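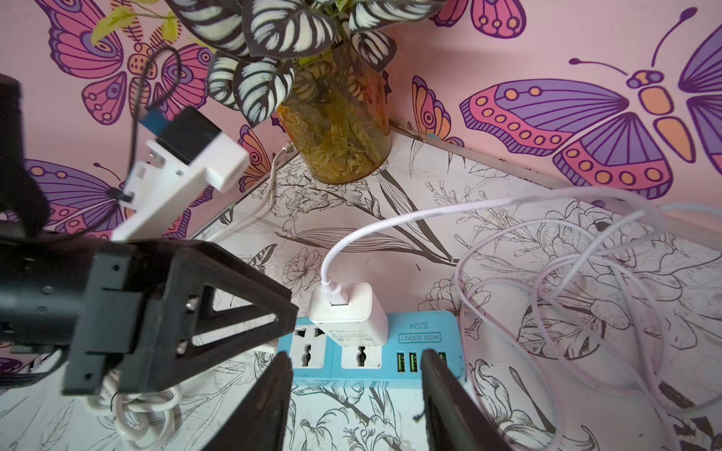

How does a robot know where its own fingers are?

It keeps track of how far every joint in its arm has turned. Each joint has a little sensor inside, and the robot's computer adds all those turns together to work out where the fingers must be. You do the same thing when you shut your eyes and touch your nose. Try it!

I got to ask that question out loud last November, when I went to the open day at Flekwood. It's a robot workshop at the end of a very long bus ride, and I'd been wanting to go for ages. I wrote down as much as I could on the bus home (my handwriting was terrible by the second page), so now I can tell you all about it.

Our guide was Kristof Dijkstra, who teaches the robot arm its jobs. Yes, teaches! I always thought you typed in some instructions and off the robot went. You can do it like that, but Kristof likes to show the arm what he wants. He moves a set of handles, the arm copies him, and the computer saves every wiggle. Then he does it again. And again! For one job, picking up a charging cable, he had saved 223 tries.

Why so many? Well, think about a cable. A wooden block is the same shape every time you pick it up. A cable flops and loops and gets into knots, and it never lands the same way twice. So the robot needs to see lots of different muddles before it gets good at them.

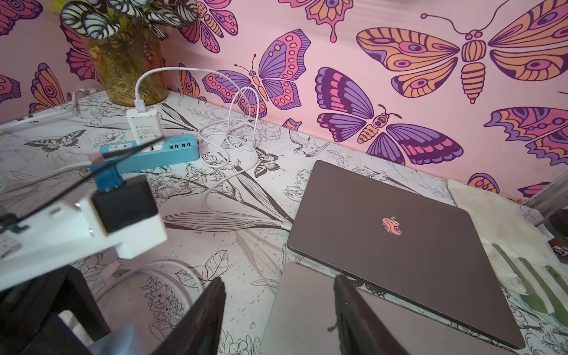
Robot fingers over the desk, with a laptop and plenty of cable to think about.

The part of the robot that holds things is called a gripper. This one has 2 fingers. They slide together to pinch and slide apart to let go, and that's all they do. I tried picking up my pencil case with just a thumb and one finger, and it's fine until you want to turn it over. Then it gets tricky!

Small cameras can ride along near the gripper, too. Imagine having an eye on your wrist! When you reach into a crowded spot, your own hand blocks your view, but a wrist eye goes in with the hand and sees things up close. It also sees the wallpaper, the plants and anything else nearby, and the robot has to learn which bits matter for the job. Butterflies on a wall are lovely, but you don't need them to find a plug.

After that, Vicente Zúñiga let us have a turn at the handles. We went up in groups of 4, and I was so nervous that I moved much too fast. "Slow as honey," Vicente told me. I tried again at honey speed and it felt completely different, as if my arm had got longer.

The arm is called Plumeo, by the way. I asked if Plumeo gets bored. Vicente said no, a robot doesn't have feelings about its work, but he certainly gets bored after 10 goes at the same cable, and that's when he stops for a sandwich.

If you want to try this at home, put a shoelace on the table and pick it up using two spoons. Drop it, let it land any old way, and have another go. Watch what you change each time.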